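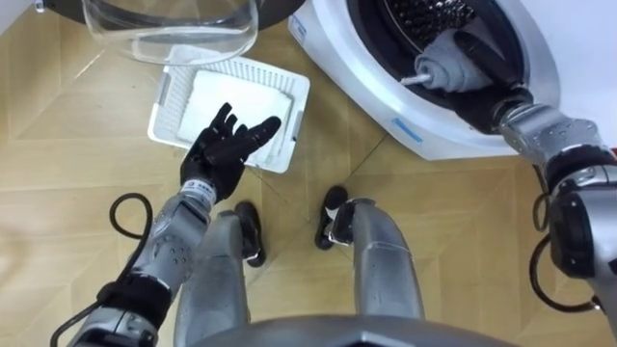 Istemus abre un servicio de lavandería para los residentes de Deltum

23 de junio de 2024 – La asociación Istemus comunica la apertura de su sala de lavado en la residencia Deltum, donde viven 165 personas. El servicio funcionará todos los días, de 11 a 22 horas.

La sala dispone de lavadoras de carga frontal. Entre ellas hay un modelo compacto, colocado en la base de otra máquina más grande, que conviene para las cargas pequeñas: unas toallas, una manta fina, la ropa de un bebé.

«Muchos residentes lavaban a mano en su baño, y en invierno la ropa tardaba días en secar», explica Awuor Mohamedi, responsable del proyecto. «Hemos querido una solución sencilla y cerca de la habitación».

Para mover la ropa se utilizan cestas blancas de plástico, bajas y con las paredes perforadas. La cesta se pone en el suelo, debajo de la puerta abierta, y así las prendas pasan directamente del tambor a la cesta.

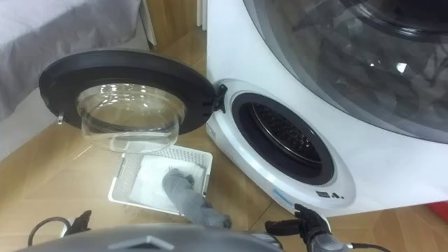
Condiciones de uso

El servicio es gratuito hasta diciembre. Cada residente puede reservar una máquina en la recepción y debe retirar su ropa al final del programa. Las toallas se devuelven dobladas – las demás prendas, cada uno las dobla en su casa.

Contacto de prensa: Stella Owino, Istemus

Imprimir | Enviar por correo electrónico
Compartido 22 veces
© Istemus 2024. Volver arriba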